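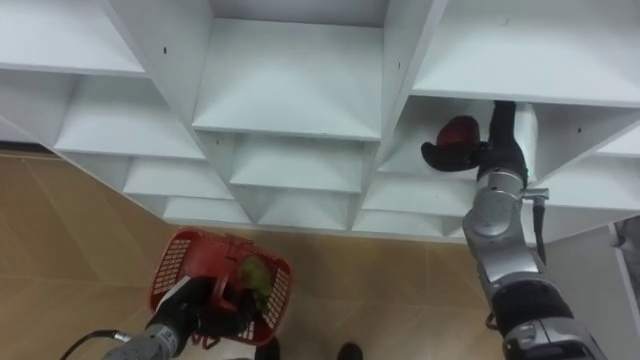 White cubby shelving, lower rows.

Changes to Records Storage and Retention

1 February 2019

The Office of Records and Information has completed its review of how paper files are kept across the Varghese Building and the Skoltell Annex. The revised retention schedule takes effect with this issue of the newsletter and applies to all departments, including those that hold their own files on site.

The review began after the December inventory, which recorded 1464 boxes in long-term storage. Of these, 78 carried no department name or disposal date. Department heads have been sent a list of the unlabeled boxes by shelf location and are asked to claim any that belong to their staff. Boxes left unclaimed will be opened and assessed by the Records Office.

Under the new schedule, general correspondence will be kept for three years and then destroyed. Purchasing and travel records will be kept for five years. Personnel files, signed contracts and board minutes are not affected and remain under the existing rules. Drafts and duplicate copies should not be sent to storage at all. They may be placed in the locked shredding bins on each floor once the final version has been filed.

Staff sending material to storage must now complete a transfer form for each box. The form asks for the department, the type of record, the earliest and latest dates of the contents, and the name of the person to contact. A copy goes inside the box and a second copy goes to the Records Office. Boxes that arrive without a form will be returned to the sender.

Requests to retrieve a file will continue to be handled through the Sukine catalog. Dwynwen Lloyd, Records Manager, reminds staff that the box number shown in the catalog must be quoted in full, including the letters at the beginning. Requests for material held at the Annex should be made before noon for delivery on the next working day.

Manikandan Thevar of the Skollov Library has agreed to advise departments that hold older material of possible historical interest, such as photographs, programs and bound ledgers. Such items should not be discarded under the general schedule until he has seen them.

Printed copies of the schedule are available at the front desk of both buildings. Questions about a particular class of record should be sent to the Records Office in writing, with a short description of the files and their approximate dates.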